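쿠민포트 석각 공방학교 소개
돌에 새겨진 것을 읽고, 그리고, 다시 새겨 봅니다

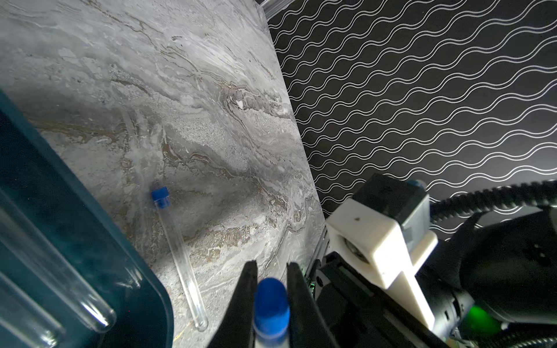 쿠민포트 석각 공방학교는 옛 비석과 돌문, 우물 테두리에 남은 무늬를 공부하는 작은 학교입니다. 처음에는 펀드빌 언덕의 무너진 예배당 터를 주말마다 찾아다니던 사람들의 모임이었어요. 누가 시킨 것도 아닌데 종이와 먹을 들고 가서 탁본을 뜨고, 돌아와서는 매듭무늬 하나를 놓고 밤늦게까지 이야기하곤 했습니다. 그 버릇이 지금도 그대로 남아 있습니다! 첫 수업에서는 정을 잡기 전에 돌부터 오래 들여다봅니다. 회색 대리석 무늬 상판에 흰색과 옅은 회색, 숯색, 갈색 기운이 도는 결이 비스듬히 흘러가는 모습을 눈으로 따라가고, 연필로 옮겨 그립니다. 파란 뚜껑이 달린 유리 시험관이 그 위에 놓여 있으면 시험관까지 함께 그려도 좋습니다. 투명한 유리의 가장자리를 선 하나로 잡아내는 연습이 나중에 얕은 부조를 읽을 때 정말 큰 도움이 되거든요.

학교를 연 사람은 석공 아이만 슬레이만과 도안 연구자 라니아 다헤르입니다. 슬레이만 선생님은 만수르 채석장에서 19년을 일했고, 지금도 망치 소리만 듣고 학생의 손목에 힘이 들어갔는지 알아맞힙니다. 다헤르 선생님은 이 지역의 띠무늬와 동물무늬를 모아 정리해 왔습니다. 꼬리를 문 짐승, 서로 얽힌 새의 목, 끝이 어디인지 도무지 알 수 없는 매듭 같은 것들이지요. 두 분은 같은 돌을 보고도 의견이 갈릴 때가 많은데, 그런 날의 수업이 제일 재미있습니다.

우리가 특히 좋아하는 돌은 지드컴 마을 어귀의 옛 경계석입니다. 네 면의 솜씨가 다 다릅니다. 동쪽 면은 깊고 또렷하게 파였고, 북쪽 면은 밑그림만 그어 놓고 멈춘 듯합니다. 한 사람이 새겼는지 스승과 제자가 나누어 새겼는지 아직 모릅니다. 다헤르 선생님은 제자 쪽에 걸고 있고, 슬레이만 선생님은 날이 무뎌졌을 뿐이라고 합니다. 직접 보고 어느 쪽인지 말씀해 주세요.

수업은 세 과정으로 운영합니다.

무늬 읽기
탁본과 실측 도면으로 옛 무늬의 짜임을 익힙니다. 격자를 긋고 점을 찍어 매듭무늬를 풀어 보는 과정이라 그림을 못 그려도 괜찮습니다. 오히려 뜨개질이나 바구니 짜기를 해 본 분들이 놀랄 만큼 빨리 배우십니다.

첫 돌 새기기
손바닥만 한 석회암에 선각 한 점, 부조 한 점을 완성합니다. 정과 망치, 보안경은 학교에서 빌려 드립니다. 앞치마와 막힌 신발은 챙겨 오세요.

현장 기록
펀드빌과 지드컴의 옛터를 걸으며 돌을 기록합니다. 해가 낮게 드는 이른 아침에 출발합니다. 옆에서 들어오는 빛에 한낮에는 보이지 않던 선이 살아나는 순간이 있는데, 몇 번을 보아도 가슴이 뜁니다.

도안실에는 지금까지 모은 탁본과 도면이 3,000장 있습니다. 그중 192장은 경계석과 예배당 터에서 뜬 것으로, 원하시면 서랍에서 꺼내 큰 책상에 펼쳐 놓고 보실 수 있습니다. 복사는 어렵지만 베껴 그리는 것은 얼마든지 환영합니다. 연필만 사용해 주세요.

8월에는 학생 작품전을 엽니다. 올해는 19점을 마당에 내놓습니다. 모서리가 떨어져 나간 돌도 그대로 전시합니다. 옛 돌에도 고친 자국과 잘못 파고 들어간 선이 수두룩하고, 우리는 그런 자리를 찾아냈을 때 특히 기뻐합니다. 비가 오면 작품은 그대로 두고 사람만 처마 밑으로 들어갑니다.

학교는 쿠민포트 옛 시장길 안쪽, 초록 대문 집입니다. 구경만 하러 오셔도 좋습니다. 망치 소리가 크게 날 때는 문 두드리는 소리가 안 들리니 그냥 밀고 들어오세요.

2019년 7월 10일 고침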